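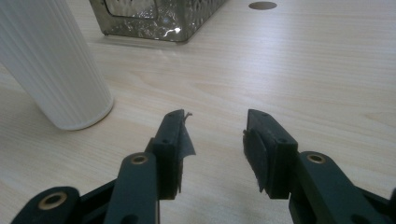 Last updated February 5, 2025

Magazine > Features > Robotics

When I first visited the Ziremov lab, I expected to be shown a robot. Araceli Cuautle handed me a pair of grippers instead and told me to go move some things, and I had such a good time that I forgot to take notes for most of the morning.

Her team's method, which they call Rindent, teaches a robot arm from recordings of people working with hand-held grippers that have cameras on them. The policy learns from what the grippers saw and how they moved.

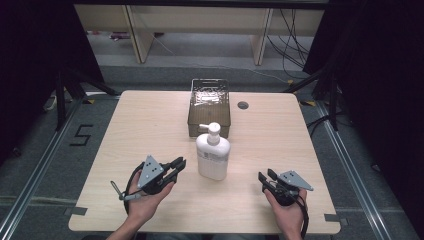
The question Cuautle cares about most is how much variety the recordings need. Her colleague Čestmír Šťastný had always argued for sheer volume, and since August the two of them have been testing it – cheerfully, I should add, and with a good deal of teasing. A pump bottle set between two grippers, with a ribbed bin right behind it, is just the sort of crowding she wants in the data, and you soon learn to mind your elbows.

They trained one policy on 665 recordings of tidy tables and another on 348 messier ones. The smaller, messier set won in all but two of the tasks they tried, and on bottles it failed almost 3 times less often.
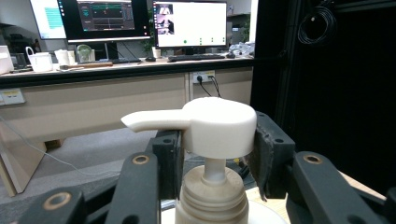 Šťastný took it well, though he still wants to see the comparison run again with new objects and new people holding the grippers. Brisa Gallegos is setting that up now, and she has already asked me when I'm coming back.

14 comments | 52 shares

Back to top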